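The club that teaches robots to tidy up

The robotics club at Cusley meets at six in the evening, in a classroom that smells of floor polish and crisps. If you have come for metal giants knocking lumps out of each other, you want a different building. At Cusley they are teaching a machine to put things away, a skill several members have yet to show at home.

The project is called Evik, and its aim is modest. By June the club wants an arm that can clear an ordinary desk of ordinary clutter: pens, rubbers, the lids of things. The arm learns by example, so somebody has to provide the examples. That means picking up a pen with a hand-held gripper, putting it down where it belongs, and doing it again, 200 times for each object, while a small camera watches from the wrist.

It is dull work and the members are surprisingly good at it. They take turns of 34 minutes, a figure reached after a long argument between those who wanted half an hour and those who wanted to finish the playlist. Elbows are discussed a great deal. So is the correct speed at which to approach a glue stick. 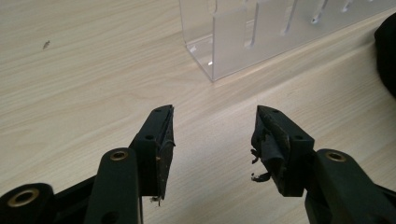 Grip pads are the club's great expense, if a club with a biscuit tin for a bank can be said to have one. New pads are lovely and hold anything. Old ones scuff, then peel, then hang off in strips, and a pen that used to come up first time starts to slide away. The older members say that a tidy robot ought to cope with untidy fingers. The younger ones would like some more pads, please.

There is a competition at the end of all this, the Chuensuk Cup, in which eight school teams set their arms loose on the same messy desk and are marked out of 100. Last year Cusley scored 65. The arm did well with the pencils and then spent most of its last minute trying to pick up a shadow, to warm applause from the other teams.

The team from Fonow won, as it generally does. Fonow has matching jackets and a trolley with its name on it, and Cusley talks about the trolley more than is healthy. A motion to buy one was put to the vote in the spring – it lost narrowly to more pads.

Practice ends at eight, when the gripper goes back in its box and everyone leaves at speed. The chairs are usually still out.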